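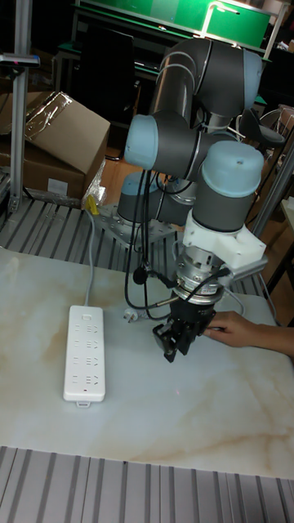
Power strip

A power strip is a row of electrical sockets in a single housing, fed by one cord. It lets several devices share a wall outlet. Other names include plug board and extension block.

Design

Most strips have a molded plastic case and a switch at one end. Many have a small indicator light. Household models usually carry two to nine sockets.

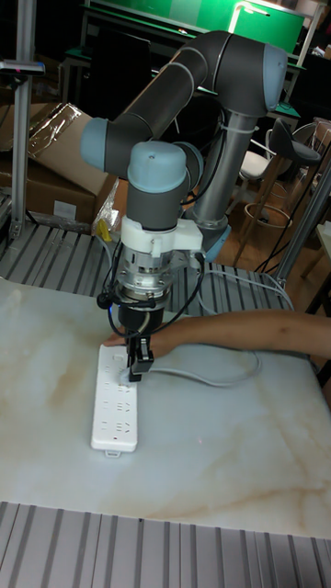 Use

A plug is lined up with the slots and pushed straight in until its face meets the case. A strip lying loose on a smooth table may slide

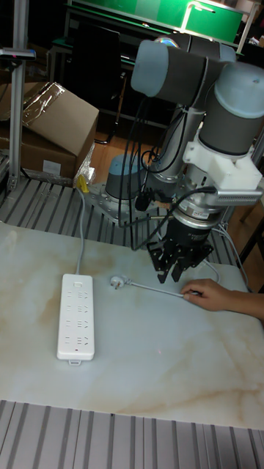

under this push, and it is often steadied with the free hand. Plugs are pulled out by the body, never by the cord.
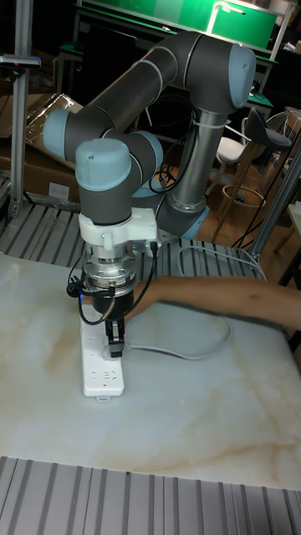

White plug in a socket of a white power strip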